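Sat 23 September

Back at the Cadine cordial after leaving it alone since June, and wow, the June notes are bad. Past me wrote "peel as before" with no before to look at. So I'm starting over on the peel step and writing it out properly this time, for whoever opens this book next (probably me).

**Peel.** Avcı sent a mixed crate, mostly small oranges, thin skinned, a few with green shoulders. I scrubbed them in warm water with the stiff brush and let them drain on the rack by the window. Took the zest off with the Y peeler and not the microplane, which makes a lovely fluffy pile and then clogs the bag filter for the rest of the afternoon. 50 g of zest per jar. Weighed after scraping the white off, so the real yield per orange is lower than the sheet in the binder says. I penciled that in on the sheet.

**Sugar.** Two jars with white sugar, two with the pale brown. Rubbed it in by hand until it looked like wet sand and smelled like a birthday party. Lids on loosely. The brown ones went syrupy faster, I think?? I wasn't watching the clock, I was on the phone about the label stock. Check this next time with a timer going.

**Acid.** Citric plus a bit of malic this round. I had 17 g of malic left in the tub so that's what went in, split between jars A and C. Tasted both against B and D at the sink:

- A: bright, hits early, then goes away. Kind of like candy.
- B: flat next to A, nice on its own though
- C: the good one. Brown sugar and malic seem to like each other
- D: tastes like marmalade someone left on a radiator

Order more malic!! Also ask whether the smaller tub still exists, the big one cakes up before we get through it.

**Press.** The Gruseck is leaking again at the lower collar. I tightened it, it leaked less, I tightened it more and it leaked exactly as much as at the beginning. There's a new gasket in the drawer marked MISC SEALS but it's the flat kind and I'm pretty sure we need the one with the lip. For today I wrapped it in a dish towel and put a tray under it, and what ended up in the tray went back into jar D, which it could only improve.

Got 9 bottles out of the batch, the short ones. Labeled with tape and marker. They're on the second shelf of the fridge behind the yogurt, please don't drink C.

**Nudcombe.** The market form wants a full ingredient list and a shelf life in days. I don't have a shelf life! I can do pH on all four jars on the good meter once the new buffer comes, and hold back a bottle of each to open later. Until then I'd leave that box blank and send the rest of the form. Table fee went up a little too.

To do: gasket, malic, buffer, rewrite the binder page, find out who has the big funnel. Peeled oranges are in the blue-lid tub, juice them or eat them before they get sad.

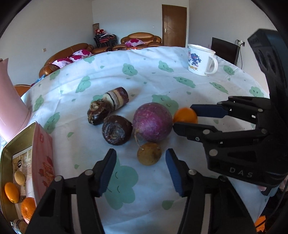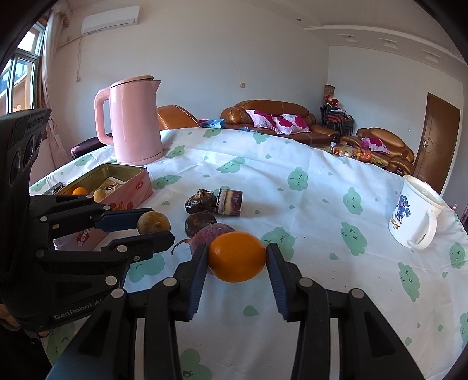

Round table with the white cloth on, an orange in each.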